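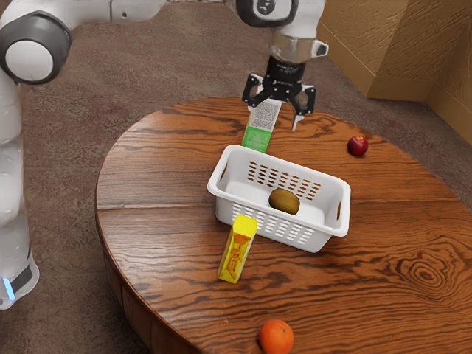
Page last changed: Wednesday, 7:40 pm

Home | Hair | Skin | Nails | Visits | Write to us

Open day at the Breven hair oil works

Got there late, parking was a mess, so missed the welcome talk. Coffee still warm though. Breven make the rinse-out oils and the heavy masks you see in the blue tubs at salons, and once a year in February they let people in. Tickets were free but you had to book. 221 of us on the list by the door.

Started in the pressing room. Loud. Seeds go in the top, oil comes out a spout at the side, cloudy and kind of green. Smells like toast. They let it settle for 7 days before anyone touches it again. I asked if that could be sped up and the answer was a flat no.

Then blending. Hairnets on, which on my hair is a joke – took two. Rosemary goes in last, when the oil has cooled. They passed round little dishes so you could feel the difference between the light blend (Gustside) and the thick one (Bittencourt). Gustside sinks in fast. Bittencourt sits there. If your hair is fine like mine do not bother with it, you will be washing it out for a week. My neighbor in line has thick curls and loved it, bought three tubs.

Filling line was stopped for lunch. Shame, I wanted to see the tubs go through. The board on the wall said 1,306 for the morning, I think tubs, could of been cases.

Best part was the scalp table upstairs. You sit, they part your hair, put a small scope on the skin and show you on a screen. Mine was dry at the crown and fine everywhere else. Advice was cooler water, less shampoo, oil on the ends only and leave the roots alone. No push to buy, which I liked.

Flutoteck had a stand too, with their wide combs and a soft brush for wet hair. Tried the brush. Pulled less than my old one but the handle is short and I kept dropping it.

Shop at the end, almost everything cheaper than in town. Got one Gustside and a comb. Cards only, no cash. Line was 2 people deep when I went in and out the door when I left, so go to the shop first and do teh tour after.

Wear flat shoes – the blending floor is slick. No lift to the upstairs rooms that I could see, worth calling ahead if stairs are a problem.

Have used the Gustside twice now. Ends feel softer. Will report back when the bottle is done.

Recent posts
Rice water, four weeks in
Silk pillowcases: worth the money?
Cutting your own bangs without tears
Hard water and dull hair
Winter scalp care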